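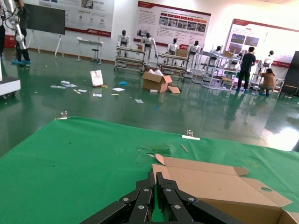
Mundov Evenings: a data card

Short first-person pieces by women about a night out (or in!) with friends - the dancing, the food, the songs everyone still knows by heart. There are 400 pieces in this release, most between 300 and 2,000 words, and I love nearly every one of them.

Last updated 06/10/2020

What each entry has

A title, the text, the town (Coldale, Hulme or Ulten), the writer's age band and any songs she names. Song titles are spelt as she spelt them. Please don't tidy them up, the spellings are half the fun. 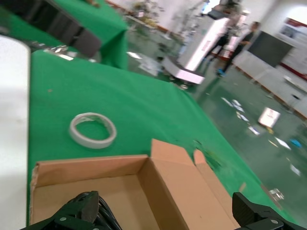
Green cloth, roll of tape, open box.

How the pieces came in

Folke Bakke ran the writing evenings in Hulme and typed up the handwritten pages. Holger Dahlgren did the same for Ulten, where 90 of the pieces come from. Coldale writers mostly sent theirs by email, so expect odd line breaks there. Names of friends and husbands were changed 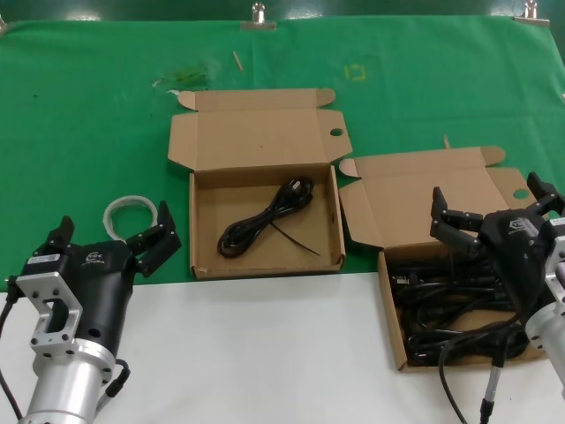
at the writer's request, and the field "names_changed" tells you where. A few writers asked to keep everything as it was, and we did.

Using it

Free for teaching, reading groups and research. Quote as much as you like, with the writer's pen name. Ages are missing for Coldale before January - if you can help fill the gaps, do write in!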